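CLAKSTEAD MUSIC SOCIETY
Minutes of the ordinary meeting held on Thursday at 7.15 pm in the upper room, Cluvgate Hall

Present: nine members of the Society, with the Secretary in attendance. The Chair presided. Two apologies were received and accepted.

1. Minutes of the previous meeting
The minutes of the April meeting were taken as read and signed, subject to one correction. Under item 6, "string quartet" should read "string quintet".

2. Matters arising
The Secretary reported that the hall's piano had been tuned and that the tuner recommended a further visit before the autumn season. The broken music stands remain outstanding.

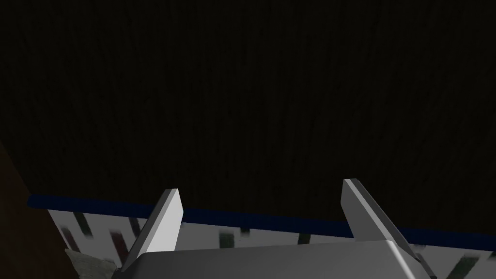
White patterned surface with navy-blue edging.

3. Finance
The statement of accounts was received. The balance on the general account stood at £1,345 after payment of the spring hall hire. The sum of £356 was still owed to the Society in unpaid advertisements from the last printed programme, and a second reminder would be sent. It was agreed that no change be made to the price of single tickets. A proposal to introduce a reduced rate for students was deferred to the next meeting.

4. Autumn recording
The Society considered a written offer from Zirnau Records to issue a recording of the choral concert in an edition of 700 compact discs. The Society would meet the cost of the sleeve and Zirnau would bear the pressing. Members asked who would hold the rights in the two newly commissioned pieces. The Secretary undertook to obtain a written answer before anything was signed.
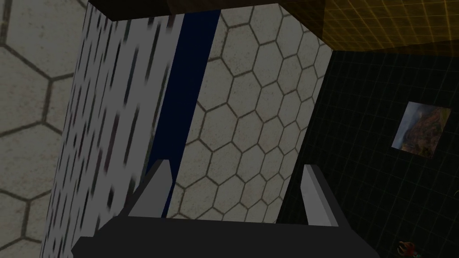 The design of the sleeve was discussed at some length. Two members favoured a plain typographic cover in keeping with the Society's earlier releases. Others preferred an all-over pattern, and the hexagonal tiles on the pale wall were put forward as a suitable model, to be printed in one colour on the front and repeated on the disc label. It was agreed by five votes to three, with one abstention, that Zirnau be asked to cost both.

5. Visiting ensemble
The Brito Ensemble had confirmed its willingness to appear in November and had submitted a programme lasting an hour and twenty minutes, without interval. The meeting asked that an interval be included. Accommodation would be needed for six players.

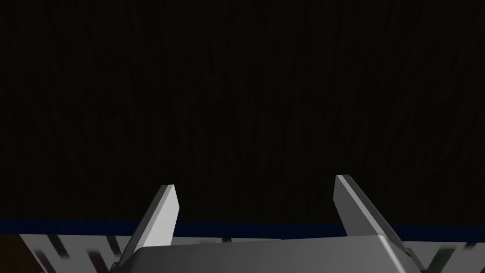 6. Rehearsal arrangements
Rehearsals will begin at 7.30 pm in the first week of September. The choir at present numbers 36, and the musical director had written to say that further tenors would be welcome. A notice will be placed in the library and at the Cluvgate box office. Members are reminded that borrowed scores must be returned unmarked. Several copies had come back with pencil markings, and the hire library had charged for cleaning them.
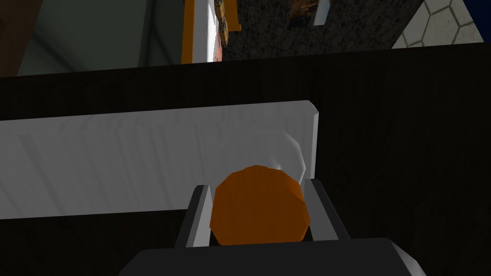 Any future charge of this kind will be passed to the section concerned. The Secretary will write to section leaders accordingly.

7. Any other business
The late start of the spring concert was raised. It was noted that the doors had been opened at 7.10 pm instead of 6.45 pm, and the front of house rota will be revised.

8. Next meeting
To be held at the same place and time. Items for the agenda should reach the Secretary one week beforehand.

The meeting closed at 8.50 pm.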